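Hemmin Planner: Frequently Asked Questions

Home | Download | Tutorials | FAQ | Contact

Last updated 2022-10-27

These are the questions we receive most often about Hemmin, the motion planner for two-handed tabletop tasks, and about Lavik, the simulator front end that comes with it. If your question is not on the page, please write to the list before you open a ticket.

Do I need a real robot to use Hemmin?

No. Most of our users have never connected one. Hemmin sends joint targets to an interface, and Lavik implements this interface in simulation. The group in Merham runs the planner on hardware, but all the tutorials can be completed on a normal workstation.

Which scene should I start with?

Please start with the desk organizer scene. It has few objects, it loads quickly, and the organizer is a good test for the planner because its walls are thin and its front wall is lower in one part than in another. A planner which treats the organizer as one solid box will refuse every grasp on the inner edges.

Why does Hemmin report "no collision-free approach" when I can see free space?

In most cases the collision model is too coarse. By default Lavik wraps each object in a convex hull, and a convex hull closes all the compartments of the organizer. Set the decomposition to "fine" in the scene file and load again. The first load will be slower -- 31 seconds on our test machine -- and after this the result is cached.

If the message stays, check the padding value. We ship it at 6 millimeters, and this is too much if you want to bring a finger over a wall and down into a narrow compartment.

What is the difference between the approach pose and the pre-grasp pose?

The pre-grasp pose is where the fingers are open and placed near the edge that was selected. The approach pose comes earlier and is farther away. The planner is free to choose any path to the approach pose, but from there to the pre-grasp pose it must move in a straight line. Many users put their own waypoint between the two, and then they are surprised that it is ignored. It is ignored by design.

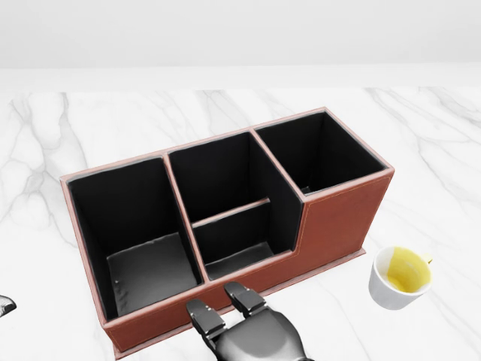
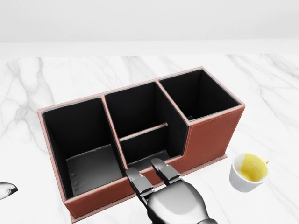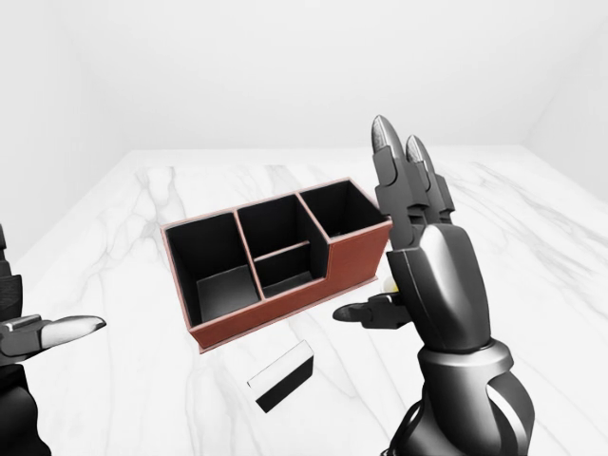 Lavik renders of the desk organizer scene on the marble table. First and second: two fingers at the lower front wall. Third: the right hand raised beside the organizer.

Can both hands move at the same time?

Yes, from version 7 on. In older versions the second hand was held still until the first one was finished. Now you can set "coupled" to true, and the planner searches for both arms together. It needs more memory, and I do not recommend it for a first test. When only one hand has work to do, leave the option off and give the other hand a parking pose outside the working area.

Do small objects near the organizer count as obstacles?

Everything in the scene file counts, also the things that you do not want to grasp. If a cup is close to the organizer, the planner will keep the hand away from it and the path may become long. You can mark an object as "touchable", but please do not do this for a container with something in it. The planner does not know about spilling.

My hand shakes when it is near the target. Is this a planner problem?

Usually not. The planner gives a smooth path and the controller follows it. Look first at the controller rate. Under 40 Hz the correction steps become visible, mostly in the fingertips. If the rate is fine, lower the stiffness of the finger joints a little and try again.

Can I replace the perception module?

Yes. The planner only needs a list of object poses with names. In simulation Lavik can give the true poses directly, but we suggest that you add noise to them, or you will have a bad day when you move to a real camera. The Cirncombe example shows how to connect your own pose estimator.

When is the next release?

We plan it for January. It will contain the new cache format, so old cached scenes must be built again -- the scene files themselves do not change.

How can I report a bug?

Send the scene file, the planner log and the random seed. Without the seed we often cannot repeat the problem.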